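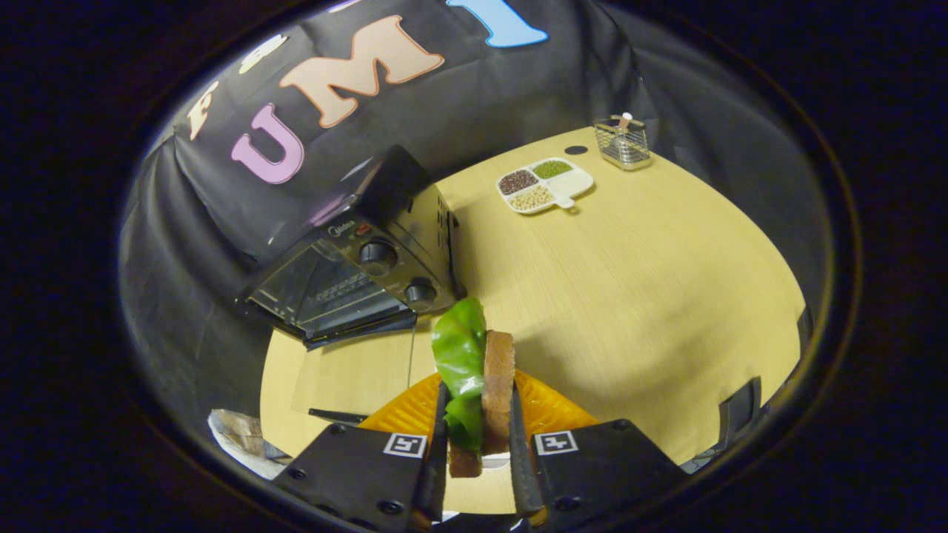
Brown bread, lettuce, orange plate. Lunch, more or less.

Thread on home blood pressure monitoring, a hobby I took up in June at the suggestion of a nurse who did not like what she saw on her screen.

The nurse is at the Gesside clinic. She took it once, made a small noise, told me to sit quietly, and took it again. Have you ever tried to sit quietly after a nurse makes a small noise?

The second number was worse.

So she said it might be white coat hypertension, where you read high at the doctor's and normal everywhere else. She was wearing a purple fleece. I let it go.

The way to find out is to measure at home for a while. I went to Zunham Pharmacy and bought a Tahiri upper arm cuff. The wrist ones are cheaper, but the pharmacist said they're fussy about how you hold your arm and I am not a person who should be given extra ways to get it wrong.

Then I read the leaflet. Feet flat on the floor. Legs uncrossed. Back supported. Arm resting at heart height, bare skin, no sleeve bunched up like a tourniquet. Empty bladder. No coffee or exercise for half an hour before. Sit for five minutes. Don't talk.

I have attended weddings with fewer rules.

My first week of readings was taken on the edge of the bed, legs crossed, over a sweatshirt, while arguing with the radio. I've thrown those out.

Cuff size matters too, and I'd never once thought about it. Too small for your arm and it can read high. There's a range printed on the cuff and you measure round the middle of your upper arm with a sewing tape. I'm at the very top of medium. I had been telling people large.

Routine now: two readings in the morning, a minute apart, before breakfast and any pills. Same again in the evening. The first one is nearly always higher. My arm seems to need a rehearsal.

The Tahiri remembers your readings but gives them all to "User A," who I gather is me. My spouse had a go as User A as well, twice, so for a couple of days I was in superb health.

I also tried an app called Onside. It wanted to know my mood before every reading, with faces. There is no face for "being squeezed." After each one it gave me a badge or a frown, and the frown did nothing for the next number.

Back to a notebook. Date, time, top number, bottom number. I have 66 readings in it and the handwriting of a Victorian lighthouse keeper.

Someone asked yesterday which number counts. Both. Top is the pressure when the heart squeezes, bottom is when it's resting between beats. What the clinic wants from me is the average over the days, and one bad Monday doesn't get to decide anything.

(Exception, and I'm serious for the length of one post: the nurse told me a very high reading with chest pain, trouble breathing, weakness, trouble speaking or a change in vision means call 911. You don't sit there retaking it for a nicer one.)

Salt. I was confident about salt because I never pick up the shaker. Then I read the back of my usual soup. 800 milligrams of sodium a serving. Fine, I thought, that's a bowl.

A serving is half the can. I have never in my life eaten half a can of soup.

The "hearty" version is 964. I suppose that's what the hearty part was.

Bread adds up too, a slice at a time, and so does cheese, and so does the ham I'd promoted to health food on the grounds that it was thin. Lettuce remains blameless, and tastes like it.

Also, cold medicine! Some decongestants can push your pressure up, and so can some ordinary painkillers. I'd been taking both for a week. Ask the pharmacist, they like being asked, mine practically came around the counter.

Took the notebook back to Gesside this week. Home average: lower than the clinic's, still a bit over where they'd like it. So I have some white coat and some of the regular kind.

Plan is walking, less soup, and another appointment in a few months to talk about tablets if it hasn't moved. She took it again before I left. I kept my feet flat and said nothing, and she asked if I was feeling all right.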